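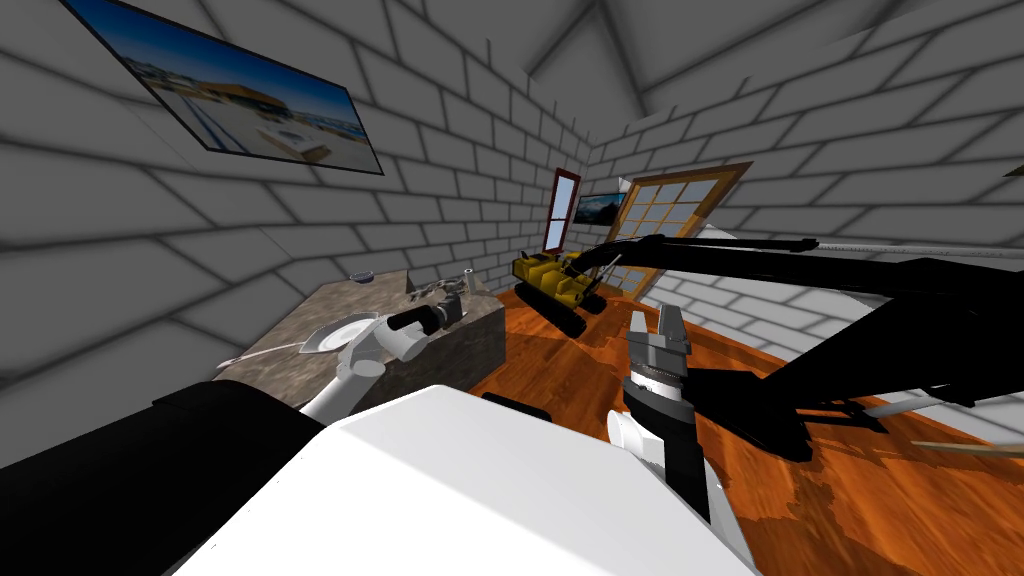
The trial of the Relura kit lasted 30 days, and by day 2 I was in love with it! I'd typed "tidy up before supper" and sat on the stairs to watch. It did the plates first (slowly, like someone carrying soup), then turned toward the toys.

"Leave the excavator," I said. "It's working."

The arms stopped. A line came up on my tablet: How long is its shift?

Oh, I laughed so hard! I typed "until bedtime," and off it went to Hindinlow's least favorite job, the spoons.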